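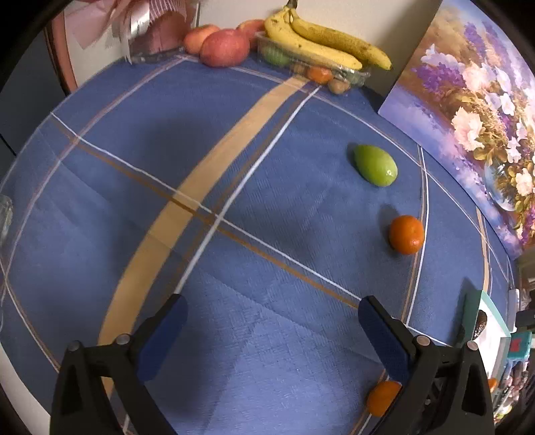 Apples, bananas, mandarins and the good blue cloth.

I have been meaning to write about the fruit table for ages and kept putting it off in favour of more pressing things like the boiler and the bins rota. So, January 26, 2018, the boiler is behaving, and you are getting fruit!

For anyone new to the Plirwood newsletter, the fruit table is the one by the window in the big room. You put fruit on it if you've got too much and you take some if you'd like it. It started last August when Temitope Uzor turned up with two carrier bags of plums from her sister's tree and no idea what to do with them (they'd gone by teatime, and I had three). After that it was somebody's apples, then somebody else's apples, then so many apples that I learned to make chutney. I thought it would fizzle out when the gardens stopped producing, but people have carried on with shop fruit through the winter and I think it's lovely that they have.

Anyway, the bananas. I get asked about bananas more than anything else. Speckled ones are fine. They're better than fine — they're the ones I go for, and if you've only ever eaten them pale and squeaky you are missing out. Once they've gone properly brown all over, please still don't bin them. Put them in the blue tub in the freezer, skins off, and I'll turn them into cake. The recipe I use takes three big bananas, 200 grams of self-raising flour, a couple of eggs, a bit less sugar than you'd think and a good slosh of oil, and it goes in a loaf tin until a skewer comes out clean. I never time it properly because our oven has moods. Ignacio Bravo says it wants walnuts. It doesn't, Ignacio, but you are welcome to make your own.

One thing I would ask is that bananas don't live right up against everything else for days on end. They hurry the other fruit along. I know it looks cheerful having it all heaped together (I do it myself when I'm setting up), but if you're the last one out, lift the bunch onto the hook by the kettle. The hook came from Kikuchi on the High Road, who have also been very good about letting us have their old baskets, so do pop in and buy something from them if you're passing.

Mandarins have been the big success this month. Somebody left a whole net of them just after New Year and didn't put a name on it, so thank you, whoever you are! The small ones vanish first, I think because you can eat one in the time it takes the kettle to boil. If you're bringing more, the slightly soft ones with a loose skin are usually the sweetest, whatever they look like, and children can manage the peel themselves. Peel goes in the compost caddy, a little at a time. A few of you have told me that worms don't like citrus, and I've read the same, but ours seem to be getting through it and the heap at Stondale is big enough to cope.

Pears are trickier. I am hopeless with pears. I squeeze them too hard and then feel guilty and have to take them home. What Temitope showed me is to press very gently up near the stalk, and if there's a bit of give there it's ready, even if the rest feels like a doorknob. A green one may well stay green, so don't go by colour. Leave hard ones out in the room for a few days and only put them in the fridge when they've come round. If you take one that isn't ready, pop it in a paper bag at home with a banana.

Apples want the opposite treatment. The cold shelf suits them, and they go woolly if they sit out in a warm room, so I only put a few on the table at a time and keep the rest in the porch. If you can't see any you like, ask me, there are nearly always more. The red and yellow ones are good for eating and hold together quite well in a tart too. I did one for the Ikov lunch with apricot jam brushed over the top and it looked much cleverer than it was.

Now, the cloth. I've had so many nice comments about it! It's the blue checked one with the wide tan stripe, and it came out of the bottom of my own airing cupboard, where it had been folded up since we got rid of the long dining table. I was going to cut it down and then couldn't bring myself to. It washes at forty and hardly needs ironing if you hang it straight, and it hides a multitude of sins, including whatever it was that happened to that table top during the candle-making. If you spill juice on it, don't fret, just give it a dab with cold water and tell me so I can take it home that night. Pear is worse than mandarin for staining, which I wouldn't have guessed.

We could do with a second one so there's something to put down while the first is in the wash. Any pattern, but it needs to hang over the sides a bit. There's a cupboard full of lining fabric at Stondale that I've been promised a rummage through, so I may end up sewing one, in which case don't look too closely at the hems.

Also, if you've got clear plastic trays from the supermarket, I'll have them. They're very handy for the little bits and pieces that would otherwise roll off onto the floor, and they rinse out in seconds. Please give them a proper wash first and take the labels off. I've got 11 at the moment, and the rest seem to have wandered off home with people's leftovers. If one of them is sitting in your kitchen with string in it, no hard feelings, but I'd like it back.

What we're short of now is anything to go with custard. Rhubarb should be starting soon if any of you force it, and Ignacio thinks he can get us a box of cooking apples from his neighbour. Leave things on the table any morning after ten, or knock on the kitchen door if it's heavy and I'll come and help you carry it in.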